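August, second week of the trial

Up before six again, which my family now finds suspicious. I wanted a quiet hour with the Gollevlow kit before Hyun-seo got in with his music, and I got forty minutes of it, so I call that a win. Coffee, stool, notebook on my knee. The hum of the controllers starting up is a sound I am going to miss when the trial ends.

For my own memory, so I don't have to dig through email later: the kit is two arms, the table they mount on, the enclosure, the software and a support plan. We have it on loan from the Plundville office for 16 days. At the end of that I owe Mireille a written opinion on whether we should buy one for the teaching lab, and she has told me twice that she wants an opinion and not a love letter. I will try. I'm going to put the raw feelings in this diary and send her the sober version.

So, raw feelings: I love it! I came in expecting to fight with it all week. The last two-arm setup I worked on, back in Rezende, ate most of a month before it did anything you could show another human being. With this one Natanael and I had both arms answering commands by the end of the first afternoon, and neither of us had read past the second chapter of the manual. (The second chapter is good, by the way. Somebody who writes well wrote it. The fifth chapter was written by a different person in a hurry.)

This morning I stayed on the tray task. We keep the objects light and a little awkward, cups and small toys, things that roll or tip if you breathe on them. The goal is plain enough: pick up the small item, put it in the tray, leave the cup standing. I started with the right arm alone and then brought in the left one, and I'm still surprised by how little I had to think about the two of them sharing a table. The planner has a setting for how much room they give each other. I had it on the cautious end at first, and the motion got so polite that it was like watching two people at a door. I moved it down 3 notches and it was much better.

Hyun-seo arrived at half past eight and wanted to drive right away, so I let him. He has never used anything like this and he was making sensible moves inside ten minutes -- slow, with his tongue between his teeth, but sensible. That goes in the report. A teaching lab lives or dies on the first ten minutes, and I've watched students lose heart over a login screen.

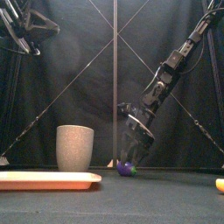

Two arms over a dark table, a cup and a tray to work with.

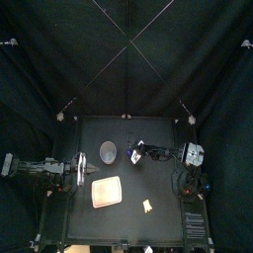 After lunch

Talked to Welington at Gollevlow support for the second time. I had a list of complaints ready and I got through it faster than I'd planned, mostly thanks to him not arguing. What I raised:

The gripper force slider goes from 0 to 500 and there is no unit next to it. Is 500 a lot? For a soft toy, is 200 a lot? He said the unit is in the manual (fifth chapter, naturally) and agreed it should be on the screen.

When you stop a motion halfway and resume, the software asks you to confirm, then asks you to confirm the confirmation. I understand the first one.

The saved positions can't be renamed. I now have one called "Position 2 copy copy" that I depend on, and I have written its name on a sticky note like a password.

He promised a software update for the naming before our loan is over. I've been promised updates before by nicer people, so I wrote it down and we'll see. But he did send me a workaround while we were still on the phone, and it worked the first time, and I was so pleased I forgot to bring up the price.

The price. Well. Natanael has been building a comparison with the Juvlow quote, which comes in lower but leaves out the enclosure and charges for training by the day. He put it all in a spreadsheet with colors. If you add the things we'd need anyway, the two end up close enough that I'd choose on how they feel to use, and I haven't had my hands on a Juvlow. I should ask for a demo. I keep not asking for one, and I think that says something about where my head is, so: ask for the demo tomorrow. Underlined.

Heloísa came by around three with her teacher face on and asked the question I'd been dodging, which was what a class of students does while one of them is at the controls. She has a point. It's one station. Everyone else would be standing around looking at someone's back. We talked it over for a good while, sitting on the floor with the rest of the cookies, and came up with something I like: small groups, one driving, one reading the log out loud, one planning the next move on paper, then swap. She thinks she can build a first lesson from it. She also thinks the tray task is too long for a beginner and that we should cut it at the pick and save the placing for the next session. I argued a little and then gave in, she's right.

Then she tried it herself. I didn't even ask! She said "just to see the menu" and stayed until almost five, and when she finally got up she wanted to know if the arms could be set to a slower speed for the younger group. They can, it's in the settings, and it can be locked with a passcode. Put that in the report too, near the top. Mireille cares about locks.

Evening

Home late, hands smelling of cable ties. Things still bothering me: the cables on the arms could be tidied with better clips, and I'd like to know what replacement fingers cost before anyone signs anything. The fan noise is fine for me and drives Natanael up the wall. He's going to try the other corner of the room with his desk.

I also haven't tested what happens when the network drops. That's a dull job and I've been saving the dull jobs for the end of the loan, the way I used to leave the peas. Tomorrow, then, first thing, before I'm allowed to play.

Draft of the opening line for Mireille: "I recommend that we buy it, with three conditions." Only I have two so far, the unit on the force slider and a fixed price for spare fingers. I'll find the third one by morning or change the line.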